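Gripper drops round fruit after I changed the finger pads – force, alignment or something else?

Posted in Small arms and grippers by Vignesh Suvarna
May 19, 2018

Hi all. I have a small tabletop arm with a two-finger parallel gripper (the Sterkier one, bought secondhand) and I've been using it for pick and place out of a fruit bowl on my kitchen counter. It ran fine for months. Then the old finger pads got shiny, so I peeled them off and stuck on new ones from Trikorach, and ever since then round things squirt out of the fingers halfway up. Apples are okay most of the time. Big citrus is hopeless, I'd say it drops every other one.

What I've tried so far: closing force up from 40 percent to full, which bruised an apple and fixed nothing. Slower lift. Homing the gripper again, twice. The controller throws code 1508 now and then, but the manual I have doesn't list it. Do I need to recalibrate something after changing pads? And is there a trick to getting the two fingers back square to each other? I had both of them off.

Kanini Waweru

Had the same thing happen on mine. Put the old pads back on and it went away. I think the new ones are just too hard. You could try rubber bands too, my nephew does that and it works okay. No idea about the code, sorry.

Imani Mbwambo

You had both fingers off, so I'd start there before blaming the pads. I look after one of these at work and I've put the fingers back on crooked more times than I'd like to admit! The holes have a little slop in them, and if you tighten one screw all the way before the other is in, the finger twists as it goes down. On a box you'd never notice. On a ball it means the pads meet the fruit at two different heights and it rolls right out.

Power off the arm first and pull the plug, don't trust the stop button for this. Then:

Step 1. Look for loose screws

Go over every screw head you can reach on the brackets and the plate between them. Just snug, with the short end of the hex key so you can't lean on it. If one turns freely, take it out, clean off the old thread locker and put on a small drop of the removable kind. Leave it overnight. Mine had two loose ones on the linkage and I'd been messing with the software for a week.

Step 2. Square up the fingers

Loosen both fingers until they just move by hand. Close them gently on something flat and parallel (I use a steel ruler block, a deck of cards in its box is fine) and tighten the screws a little at a time, going back and forth between the sides. Open, take the block out, close again and hold a flashlight behind. You want an even line of light or none at all. A wedge means start over.

Step 3. Reset the closed position

New pads are almost never the same thickness as the old ones, so the zero is wrong now. Run the homing with the new pads on and nothing in between, then save it. Homing without saving gets lost at power off, and I suspect that's what happened to you both times.

Step 4. Test on the worst one

Use the biggest round thing you've got and drop the force back to where you had it. Come straight down and close with the fruit between the pads, near its widest part. If the fingers only reach the top third, they'll push it down and out no matter how hard they squeeze.

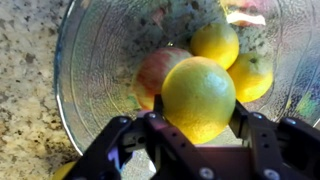
Step 5. Cycle it a bit

Let it pick and put back for half an hour while you do something else nearby, then check the screws again. If they've stayed put, check monthly. I do ours at every 1000 picks but we run it a lot more than you will.

On 1508 – on ours that one shows up when the fingers stop earlier than the controller expects, so it fits with thicker pads and an old zero. Yours may be different firmware, so don't take my word as gospel. I'd clear it after step 3 and see if it comes back.

Vignesh Suvarna

Thank you both! It was the left finger, visibly twisted once I held a light behind it. I squared it up and saved the zero this time, and it's done 3 grapefruit in a row at 40 percent. No code yet. Kanini, I'm keeping the new pads for now but I did hang on to the old ones. Will check the screws again this weekend.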